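Workshop notebook, banner & placard bench, Flirthorpe
December

7.40am. In early, heating not on. Reading back through last entry and half of it makes no sense so am going to write this one properly. (Will not.)

Job: everything for the vigil march for the lad who died in custody at the station on Delić Street. Family want to go from the bus garage to the town hall steps, stop outside the station, names read out, then speeches. Walk is 2 miles if we get the route we asked for. Police liaison still want us down the ring road side, where there's not a soul to see it. Not our decision in here, but it changes the banner width, see below.

What's asked for:
- lead banner, full width, family to carry
- 20 placards with the portrait
- 11 placards with names, one each, for the reading
- armbands, as many as the black cotton will do
- leaflets, 305 printed so far, more if the Closto machine behaves

Lead banner. Cut last night from the heavy calico roll, hemmed top and bottom, pole sleeves pinned only. Do NOT pick it up by the sleeves. Lettering chalked out. Wording changed again after the family meeting, "Justice for" is gone and it's now just the question, "What happened in that room?" Better I think. Longer, though, so letters come down a size and the spacing I did is wasted. Rubbed out with a damp cloth, left a grey ghost on the second line. Will paint over.

Paint. The Flarow black is good on calico, one coat if you don't thin it. Thinned it on the test strip and it crept along the weave, fuzzy edges, looked like a cheap photocopy. Straight from the tub then. Red is a different story, went pink when it dried, needs two coats and a night between. Only the underline is red so live with it.

Wind. After the October march we said vents and then everyone forgot. Putting half-moon slits in this one, between the words not through them. Sewed a bit of tape at the ends of each slit so they don't run. Test piece held up in front of the big fan for as long as it took to drink a tea, no tearing. Not a gale but it's something.

9.15. Heating on. Hands working.

Placards. Portrait came through as a phone photo, quite small, blown up it goes to mush. Tried it three ways: straight print (mush), high contrast black only (looked like a wanted poster, absolutely not, his mum would be right to throw it at us), and coarse dots. Dots is the one. From across the road it's his face and he's smiling. Close up it falls apart but who stands close up to a placard.

Board is the old estate agent stuff again, painted over. Two coats of white or the old print grins through. Checked a few from the last batch and you could still read "SOLD" under somebody's name, dreadful, pulled those and repainted.

Sticks: liaison letter says no metal and nothing thicker than a broom handle. Ours are under. Sand the ends please, had complaints about splinters. Staples from the front, then tape over the points on the back. Whoever did the last lot left the points showing.
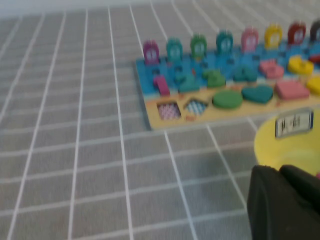

Name placards. Spelling. SPELLING. The list we were sent has two of the names different from the list read out at the last vigil. Don't paint either until the campaign secretary has rung the families themselves, I don't want it settled by somebody looking it up online. The rest are fine to go. Capitals, black, one name per board, no dates and no ages, that was asked for specifically. Letter height the same on all of them even where the name is short, don't stretch the short ones to fill. I know it looks emptier. Leave it empty.

Drying rack full so the finished ones are leaning along the corridor wall, painted side out. Watch your coats.

11ish. Liaison rang. Ring road still their preference, they're now saying we can have the high street if we keep to one lane and the stop outside the station is kept short. No one would say what short means. Asked for it in an email. If it's one lane then lead banner at full width is too wide for the lane with a steward either side, so it needs to be able to fold in at the ends. Thought about it over a sandwich. Answer: put a third sleeve in from the left edge, so the end panel can be swung back and carried flat behind. Words all sit on the middle part. Have re-chalked, AGAIN, to keep everything off that end panel.

So order is: third sleeve pinned, then stitched, then paint. Not paint first. Painted calico blunts the needle and I've one decent needle left.

Armbands. Black cotton strip, safety pin, nothing written on. Cut with pinking shears so no hemming. There's a bag of them by the door, more to cut. Pins are low.

Leaflets. Closto machine jammed twice, same place, the roller on the left wants cleaning and I've no alcohol wipes. Ran it slowly with the lid up and got through. Text is the agreed one: what the family have been told, what they haven't been told, inquest not yet listed, where to write. Back page is know-your-rights for the day. Someone spotted the legal line number had a digit the wrong way round on the first proof. Old proofs are in the recyling, don't let any get back on the pile. I've torn them in half to be safe. If you find a whole one tear it.

One thing to raise at the next meeting: we keep getting asked for a version in larger type and we keep saying yes and not doing it. It's an A4 sheet and a bigger font. Half hour's work. I'll do it if someone else does pins.

2.30pm. Sleeve stitched. Needle survived. Tried it on poles with two of us in the yard, swung the end panel back, works, bit floppy. Could do with a tie at the bottom corner. Added a tie. Then it started spitting so back in.

Painted first line. Steady. Did the W three times in chalk before I'd commit. Second line covers the ghost fine, told you. Red underline first coat on, pink as predicted.

Sound: not really ours but noting it as nobody writes it down anywhere else. The small speaker holds charge for the length of the speeches and not much over. Don't use it on the walk for music and then expect it to work on the steps, we did that before and the aunt had to shout. One megaphone for walk, speaker for steps.

Left to do
second coat red
varnish? no, goes shiny and the press photos flare. Skip.
tape backs of placards
the two names, waiting
large type leaflet
pins, pins, pins
alcohol wipes for the Closto
ring the bus garage re parking the van, they said yes on the phone but the yard gate is locked early in the evning

4.50. Email from liaison, it says high street, one lane, stop outside the station "of a reasonable duration". Forwarded to the solicitor and stuck a copy on the board. Reading of the names takes as long as it takes.

Lights off, banner flat on the big bench under the dust sheet, red still tacky. Don't put anything on it.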